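Is a black cloth and a dark tabletop really the best way to photograph small secondhand stuff?

Posted in Selling & Swapping > Photos and listings
2025-10-15
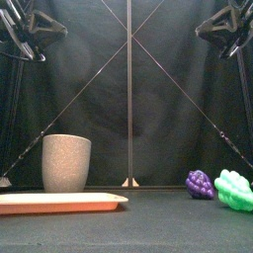 The cup, the tray and the two bunches of play grapes, on the dark top with the black cloth behind.

StylianiSpanos

I'm clearing out a cabinet and selling the small things one by one on Gristow. Every guide I read says the same thing: hang a black cloth, use a dark matte surface, and your items will "pop." I have my doubts. The photo is up top and I'd like opinions from people who sell things, please, and not from people who sell backdrops.

My complaints so far.

The gray-brown speckled cup is a nice cup. In my hand the speckle is the first thing you notice. Against black it goes a bit dull on the right side, and the base disappears behind the rim of the tray. The cream edge of the tray grabs all the attention, and I'm charging less for the tray than for the cup.

The tray looks like a plank. You see the cream rim and the orange side under it and that's it. A buyer has no idea how deep it is or what the inside looks like. I know that's the angle and not the cloth, but the guides all tell you to shoot low "for drama," so I blame the guides.

The purple grapes are very dark to begin with. Dark purple on dark gray-green, with black behind. The little highlights on the bumps do some work, I'll admit. The mint ones come out fine, but mint would come out fine in a coal cellar.

So my questions are these. Does a dark setup help small colored things sell, or is that something people repeat because it looks expensive? Should the four things be together at all? And do the grapes count as toys or as kitchen decor? Gristow makes you pick one category and the fees differ.

I have seen the "white sheet by a window" advice already. I tried it for the last lot and everything looked like a dentist's office.

3 replies - 187 views

pillbox_hat

I've sold on Gristow and Cirstead for 7 years, mostly ceramics and kitchen bits, so I'll go in order.

Black cloth. It's good for pale things and shiny things. It's bad for anything dark or muddy in color, and "muddy" includes taupe, I'm sorry to say. Your tray and your mint grapes are getting all the benefit and your cup and purple grapes are paying for it. I don't think there's one background that suits all four. If you insist on one, try a mid-gray or an oatmeal-colored cloth. Old linen works. So does the back of a roll of wallpaper. Iron it first or you'll spend your evening looking at creases.

I used to believe in black too. I bought the cloth, the clips and the stand, and I went back through my sales afterward and could not find any difference I'd swear to. What did change things was more photos per listing. People want to see the bottom of a cup. They want to see inside it. One pretty photo gets you a heart and a saved search, and four boring ones get you a sale.

For the cup on its own:
Straight on, with nothing in front of it.
From above at a slant, so the inside shows.
The underside, mark or no mark.
A close one of the speckle. Get near enough that a buyer can tell it's speckle and not dust. I have had that message more than once.

For the tray, stop shooting from table height. Stand up. Take one from directly overhead and one from a slant. Then one of the side, because the orange is pretty and you don't get it from overhead. There's a small tan mark on the rim near the right end in your picture. I can't tell from here if it's a chip, a stain or part of the glaze or finish or whatever the thing is made of. You can, so say so in the listing and photograph it close. If you leave it out, somebody will find it, and then you're refunding postage both ways over something they'd have bought anyway.

On grouping: I wouldn't sell these as a lot. A person looking for a cup does not want grapes. A group photo is fine as a last picture to show what else you have, with "other items listed separately" in plain words in the first line of the description. Put it in the first line. Buyers don't read the second.

Category: I'd put the grapes in toys only if you know they were made as toys. If you can't find a label or you can't remember buying them as toys, decor is the safer choice, and write "not tested as a toy." Somebody with a toddler will ask. Have your answer ready before they do.

Also wipe everything before you start. Grapes like that hold dust between the bumps and a cloth won't reach it. I use a soft makeup brush and then lukewarm water with a drop of dish soap, and I let them sit overnight on a towel. Check the stem end if there is one, that's where water gets in and stays in on the hollow kind.

DennyFromTrindade

dark backgrounds look classy and buyers pay more for classy. read a thing that said so. keep the black

also put all 4 together as a fruit and breakfast set, people love a set. call it "still life bundle". i'd pay 20 for that

marrowbone

With respect to Denny, "read a thing" is how we all ended up owning black cloths. And a cup, a tray and two bunches of fake grapes is not a breakfast set in any house I have eaten in.

I agree with most of what pillbox_hat wrote and I'd push back on two bits.

First, the gray cloth. Maybe. I've tried gray, oatmeal, a slate tile and a bread board, and my opinion is that buyers care much less about this than sellers do. What matters is whether the color in the photo matches the color in the parcel. I had a salmon-colored dish come back to me because it had looked red on the listing. Same kind of orange as your tray, which gets redder toward the bottom in your photo. Is it like that in daylight, or is that shadow? If it's shadow, it needs fixing. If the color does deepen like that, say so in words: "cream rim, salmon sides, deeper toward the base." Then it's in writing.

The way I check is to hold the phone next to the item by a window and look from one to the other. It's free. There's an app from Nedia that claims to correct your colors automatically and I used it for a month. It made everything slightly more yellow and asked me for a subscription. I'm not a fan.

Second, I'm less sure than pillbox_hat about more photos being what does it. When I started taking more photos I also started writing better titles and answering messages the same day, so which one was it? I couldn't tell you and I doubt anybody on here could. I still take the extra photos. I just don't claim they're magic.

Titles, then, seeing as they haven't come up. "Speckled cup no handle taupe gray" is ugly and it will be found. "Gorgeous rustic tumbler" won't be, there are 1,886 of those on Gristow this morning, I looked. Put the height and the width across the mouth in the description, with a tape measure and not by eye. For the grapes, measure each bunch, and say which is the bigger one. The mint looks larger in your photo but it also looks a little closer, so I wouldn't trust the picture on that and a buyer shouldn't have to.

If you want a fair test of the black cloth, list the two grape bunches separately, same price, same wording except the color, same day. Shoot the purple on something light and leave the mint on the dark. It still won't prove much, as some people just prefer mint. But you'd at least get a photo of the purple ones where the outline shows, and you can keep whichever you like.

Packing, while I'm here. Don't post the cup inside the tray to save on a box. It's tempting when somebody buys both. Wrap them apart with something stiff between, and stuff the cup with paper.

StylianiSpanos

Thank you, pillbox_hat and marrowbone. Denny, no, but thank you for the offer.

I went and looked at the tan mark. It doesn't come off with a damp cloth and I can't feel an edge with my fingernail, so I'll call it a mark and take a close photo of it. I'm not going to guess at what it is in a listing.

I'm still not convinced about oatmeal. It sounds like the dentist's office with the lights turned down. But I do have a gray wool blanket and I'll try the cup and the purple grapes on that, standing up this time. The mint ones and the tray can stay on the dark top until somebody gives me a better reason to move them.

No label on either bunch of grapes, so decor it is. The fee is higher, naturally.

pillbox_hat

Wool sheds. Run some tape over the cup before you shoot or you'll be at it all night picking fluff out of the close-up.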